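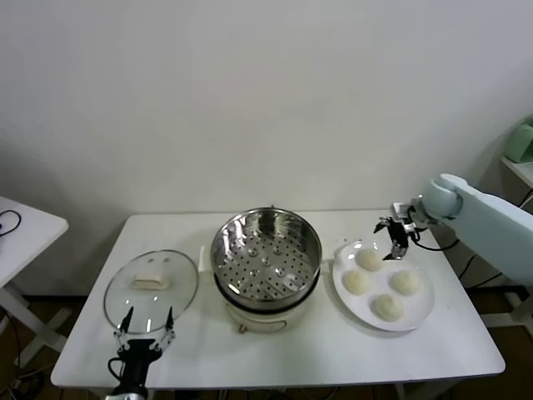
Un lecteur nous demandait en novembre si l'on pouvait enfin comparer le niveau des nappes d'une vallée à l'autre sans tout retaper à la main. Oui, et c'est même pour ça que ce jeu de données existe !

Nappes Ikix-Helach - fiche du jeu de données

Contenu
2786 relevés de profondeur de nappe, pris dans 85 puits et forages des vallées de l'Ikix et du Helach. Une ligne par relevé : code du puits, mois, heure, profondeur en mètres sous la margelle, état de la pompe (arrêt ou marche). Le fichier couvre 24 mois, dont deux étés très secs, et on y voit superbement la recharge d'automne.

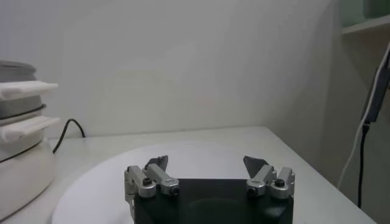
Plateau blanc, pince ouverte.

Format
CSV, UTF-8, séparateur point-virgule, virgule décimale. Les cases vides sont de vraies lacunes, ne les remplacez pas par zéro.

Limites connues
Cinq puits du secteur de Montes ont changé de margelle en cours de route - utilisez la colonne « repere_corrige ». Les relevés faits pompe en marche sont gardés mais à écarter pour les tendances.

Utilisation
Le script Dranel trace les courbes par vallée, essayez-le, c'est un régal. Corrections bienvenues, le fichier est mis à jour le vendredi.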